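The slow road to Clundley

My aunt Siham Kanaan ran a milk bar in Sturkville for most of my childhood, and I can still tell you the order of the lolly jars. So when the ute gave up halfway to Clundley last December, I wasn't too cranky about being stuck in the old place for a night (the motel still has the brown doonas!).

The milk bar is called Letside now. Yara Qudah bought it with a mate, Munther Nseir, and they've kept the counter, the flyscreen and the bell that never rang properly. What they've added is pies. Munther bakes 144 of them before sun-up and the lamb one goes first - I missed it two mornings running and I'm still filthy about it.

Sturkville had 3,812 people when I was at school and Yara reckons it's closer to 2,000 these days. You'd never pick it at smoko. Tradies, nurses coming off nights, kids after a Paddle Pop, all talking over each other, and Yara yelling names from behind the coffee machine.

I asked her whether she'd ever sell up and head for the coast. She handed me a tea towel and told me the cups weren't going to dry themselves, so I stayed till closing.
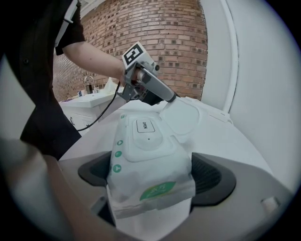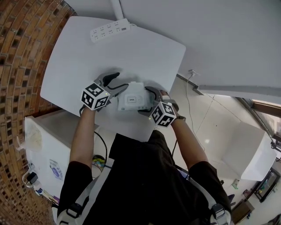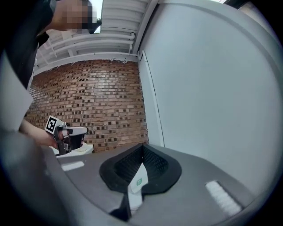 Hands busy, sleeves short: the black shirt at the white table, centre.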